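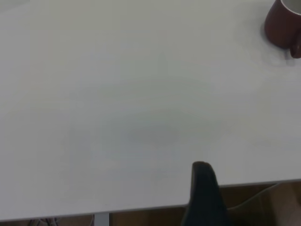 Shared desks at Karam: what changes in May

The second floor at Karam reopens to members in May, and the seating there will work differently from the way it did over the winter. Members who only use the first floor or the Ninon room can skip to the part about lockers.

All desks on the second floor will be shared. There are no more assigned places, including for members on the old resident rate. You can sit at any free desk from 7 a.m., and your things need to be off it when you leave for the day. Going out for lunch or a meeting is fine, and you can leave your laptop stand and papers where they are for up to 3 hours. After that the front desk may pack them into a crate and put them on the shelf by the stairs.

We know some of you liked having a fixed spot. In the member survey this was the most common complaint about the plan, and we did look at keeping one row for residents. The trouble is that the fixed desks sat unused on most mornings while people on day passes were working in the kitchen. The resident rate will drop to match the full-time rate from the next bill. You do not need to do anything to get the lower price.

Booking

You can still walk in without a booking. If you want to be sure of a desk, book it in Zeko by 6 p.m. the day before. Bookings are held until 10 a.m. and then released. If you are running late, send a message through Zeko and we will hold the desk until noon.

Groups of up to six can book desks next to each other. Larger groups should take the Ninon room, which has its own calendar and is not part of the shared seating.

Please cancel if your plans change. Three missed bookings in a month will turn off advance booking on your account until the first of the next month. Walk-in use is not affected.

Lockers

Since there will be no drawers on the second floor, we have ordered more lockers from Derkero. They will go along the back hallway on both floors. Full-time members get one at no charge. Part-time members can rent one by the month, and day lockers are free for everyone - pick any one with a green tag and set your own code.

The current lockers on the first floor have to be emptied by Friday at 5 p.m. so that they can be moved. Anything left inside will be boxed, marked with the locker number and kept in the storage room until the end of May. We would much prefer not to do this, so please check yours even if you think there is nothing in it.

Keys from the old lockers go back to the front desk. The deposit will show up as a credit on your next bill.

Monitors and chairs

Half of the second floor desks will have a monitor. These are marked in Zeko with a small screen symbol. The others are left clear for people who draw, sort papers or bring their own setup. Please don't move monitors from one desk to another, as the cables are run under the floor and the plugs have already been damaged once.

Chairs can be moved. If you need a particular one for your back, tell us and we will put a tag on it so it stays in the building and does not end up in the Ninon room.

Noise

Calls are fine at the street end of the second floor. The end nearest the stairs is quiet, and phone calls there should be taken to one of the booths. The booths cannot be booked and have a limit of 30 minutes when someone is waiting.

Questions about your rate or your locker can go to the front desk or through the help page in Zeko. The updated house rules are posted by both entrances.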